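Gosaveo Drinkware Reuse Project
Progress report to Stelent, second period
June 2019
Prepared by Zamfira Bogdan

1. Work completed

The second period covered the sorting and surface checks of the returned insulated mugs. The Hodoroagă site sent 106 mugs in two deliveries. Each was washed, dried overnight and given a paper tag before checking started. Senad Milošević handled intake, and Lungile Msimang kept the log.

Checks are done one mug at a time on a cleared section of the bench. The inspector looks at the outer coating, the rim and the inner wall, in that order. Powder-coated mugs in the pale green finish are kept apart from the other colors, as the matte surface marks more easily and is graded on its own scale. 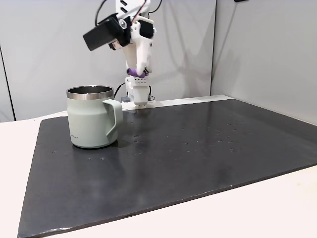
Of the mugs checked, 26 were rejected. Most of these had coating loss near the base. The remainder had dents deep enough to affect how the mug stands. Staining on the inner steel was common but came off with a second wash and was not counted as a fault.

2. Changes to the plan

The heat retention test has moved to October. The thermometers ordered from Dakosport arrived with the wrong probe length and were returned — replacements are confirmed but have no ship date. Horațiu Pascu has rewritten the test sheet in the meantime, and the fill volume is now fixed at 200 ml for all sizes.

3. Budget

Spending is within the approved amount. Washing supplies ran over and were covered from the transport line. No additional funds are requested.

4. Next period

Grading of the lids, which were stored separately and have not been matched to mugs. Paula Nistor will send the revised schedule with the signed cost sheet.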